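Home | News | Community | Food | Sports | Obituaries | Contact

Ladmont's church-basement recipes find their way back into print

14 comments | 563 shares

LADMONT – If you grew up in this town any time before the middle of the 1980s, there is a fair chance that somebody in your family owned the green cookbook. It had a plastic comb binding that cracked if you opened it too far, and a cover that picked up every fingerprint in the kitchen, and it told you how to make squash rolls, venison chili, pickled beets and a coconut cake that people still bring up at funerals.

The green cookbook has been out of print for decades, and copies have been getting harder to come by. This November it comes back, larger than before, with 700 recipes gathered from kitchens in Ladmont and over the river in Iston.

The man behind the new edition is Fulgencio Jaramillo, a retired middle school shop teacher who says he never meant to spend three years of his life on it. He was cleaning out his late mother's house when he came across her copy, held together with a rubber band and stuffed so full of clippings and index cards that it had doubled in thickness.

"I sat down on the floor to look for her tamale pie, and when I got up it was dark out," Jaramillo said. "She had written all over it. She had notes about who liked what, and who was feuding with who, and how much flour to leave out if it was raining. I thought, well, there must be other copies like this one."

There were. Jaramillo put up a notice at the library and another at the feed store, and within a few weeks people were stopping him in parking lots to hand him shoeboxes. By the time he quit accepting cards last spring he had 1,071 of them, a good many for the same three or four dishes. (Readers will not be surprised to learn that ham loaf was among them.)

Sorting it all out took a second pair of hands, and those belonged to Devendra Awasthi, who taught home economics in Iston for most of her career's worth of students' memories and who still gets stopped at the grocery store by grown men wanting to know why their biscuits are flat. Awasthi took on the job of making the old instructions usable, which was no small thing when so many of them called for "a slow oven" or "butter the size of an egg."
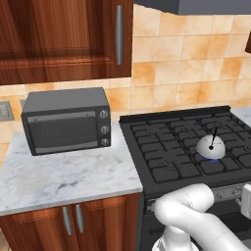 Warm wood cabinets, a tiled backsplash and a countertop toaster oven: plenty of the book's smaller bakes need nothing bigger.

One of the pleasures of the new edition is a chapter that was not in the original at all, given over to cooking for one or two people. Awasthi pushed for it. Many of the folks who sent in cards are cooking for a much smaller table than they used to, she said, and a casserole meant for twelve is a sad thing to face on your own for a week. So the chapter has half-size cobblers, a meatloaf for two, a little pan of cornbread, and a baked custard that Awasthi has been making for herself on winter evenings for longer than she cares to say.

"I wanted people to feel that it's still worth cooking a real supper," Awasthi said. "You can set the table with the good plates for one person. I do it all the time, and I enjoy it very much."

The handwritten notes have been kept wherever the families agreed to it, and they are printed in the margins next to the recipes they belong to. Some are practical, such as a warning that the rhubarb pie will run over and you had better put something under it. Others are closer to letters. One card for molasses cookies ends with a line to a son in the service, telling him the dog is fine and the truck is not.

A few mysteries remain. The coconut cake came in from nine different households, each of them certain that it had been a grandmother or great-aunt of theirs who made it first. Jaramillo tried for a while to get to the bottom of it and then thought better of the whole business. The cake appears with all nine names beneath it, in alphabetical order.

Books will be sold at the Ladmont library's front desk and at the Iston farm supply, and money raised goes toward new shelving for the library's local history room. Anyone who lent cards or photographs for the project can pick them up at the same desk during regular hours. Jaramillo asks that people bring a bag, as some of those shoeboxes did not survive.

Share this story | Print | 14 comments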